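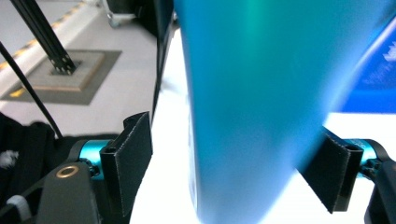

4.2 Changes in task content at the packing stations

The Ristness site has packed mixed household goods by hand since 2007. Before the automation project, a packer took an item from the tote, checked it against the order slip, chose a carton and closed it. The four steps were done by one person at one table, and the packer set the pace within the limits of the shift target. Under the arrangement introduced by Britell, picking from the tote and placing in the carton pass to a robot cell, while checking and carton choice are handled by software. What remains for the packer is exception handling, restocking of cartons, and a new duty referred to on site as demonstration work.

Demonstration work consists of grasping and moving goods with a hand-held gripper, so that the motion can later be used to train the controller of the cell. Figure 2 shows a grasp of this kind, with a teal cylindrical item between the two finger pads of the tool. Smooth upright items were described by most interviewees as easy to grasp but tiring to place, as the wrist has to stay level until the item is released. Soft packs and items with loose lids were described the other way around.

Work logs and interviews were analyzed together. The logs cover 114 shifts, and 20 packers were interviewed, all of whom had worked at the site before the change. Interviews were carried out in the break room by Hedlund and De Haan and were coded separately by Lobo, who had not visited the site. Disagreements in coding were settled by going back to the recordings.

The first result concerns skill. Packers with long experience did not adopt the demonstration task faster than recent hires. Several reported that their usual way of handling goods, in which an item is turned in the fingers on its way to the carton, could not be carried out with a two-finger tool. They had to plan the grasp before touching the item and keep it until placement. One packer compared this to writing with the other hand. Supervisors had expected the reverse and had assigned the most senior staff to demonstration work during February, an assignment later withdrawn.

The second result concerns pace. Demonstration work has no hourly target, and interviewees valued this. At the same time, a recorded motion may be rejected by the review software with no reason given to the person who made it. Rejection was the most common complaint in the interviews. Packers responded by slowing down on all items, including those that were seldom rejected, and by avoiding items they thought likely to fail. The second practice has a direct cost for the project, given that difficult items are the ones for which recordings are most needed.

The third result concerns pay and grading. Demonstration work is graded with general packing under the current site agreement, which was written before the task existed. Team leads at the Moreira site, where the same supplier is under contract, placed it one grade higher. Staff at Ristness were aware of the difference and raised it without being asked. Management took the view that grading should wait until the cell runs in normal production. A revised task list dated 26 November 2018 names demonstration work for the first time but leaves the grade column blank.

Physical strain was not measured. Comments on forearm fatigue are reported in Section 4.3 together with the rotation schedule proposed by Patrício, under which no packer would hold the tool for more than 2 hours in a shift.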